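**Open day at the Pliteck workshop in Gurkville**

On Monday our group of 40 members went to visit Pliteck, the small company which builds handling systems for growers and packing houses. Many of us know them from the September meeting, where Nipon Jitpraphai gave a short talk about delicate products. This time he received us in his own workshop and let the machines do most of the talking.

The first station was flower arranging with two arms. Mr. Jitpraphai explained that dried flowers are a hard test, as every stem bends in its own way and the heads break easily.

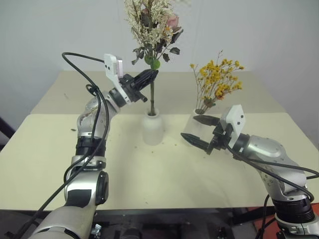 We were allowed to stand quite close and ask questions during the work. Several members wanted to know how the two arms avoid each other. The planning is done by a program called Goel, and it treats both arms as one body with one set of limits. The team has recorded 3000 trials with it until now, and they keep the bad ones also.

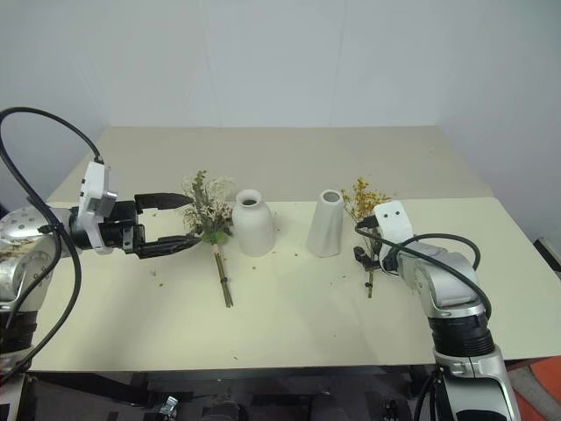

Grip force was the subject of the longest discussion. Too much of it crushes the stem, and with too little the flowers turn in the fingers. Mr. Jitpraphai prefers to have a bouquet tied before the robot receives it, and the twine around the green stems is there for this purpose. The yellow flowers are a smaller bunch and need a different setting. Our member from Stidumitz asked if the same fingers could handle fresh herbs, and the answer was "perhaps, but please bring me some."

After coffee we saw the packing line, which was stopped for maintenance, so we only heard about it. Those who wish to join the next visit can write to the office. The places are again limited to 40.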